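Laundry day, again

Monday, and I'm already behind! I promised myself I'd finally sort out my closet before March, mostly so I can stop buying things I already own (two gray cardigans, don't ask).

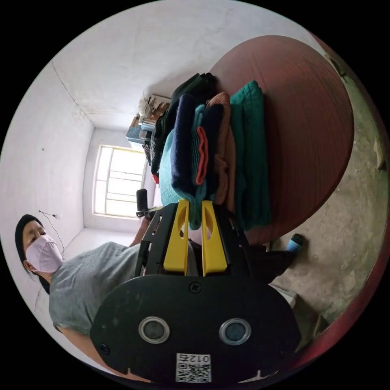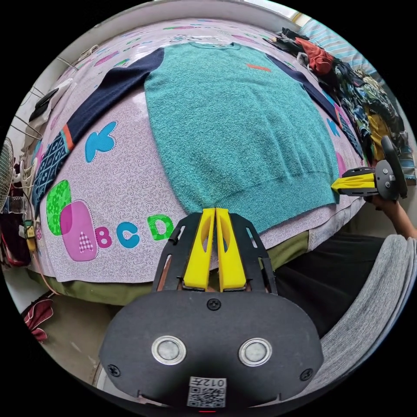 Clothes, folded and not.

Anyway, I set a limit of 37 pieces for spring, not counting socks, and I'm at around 50. The Mendes coat stays, even with the busted zipper. My old Stokamus hoodie is going in the donate bag. Probably. Ask me again after coffee.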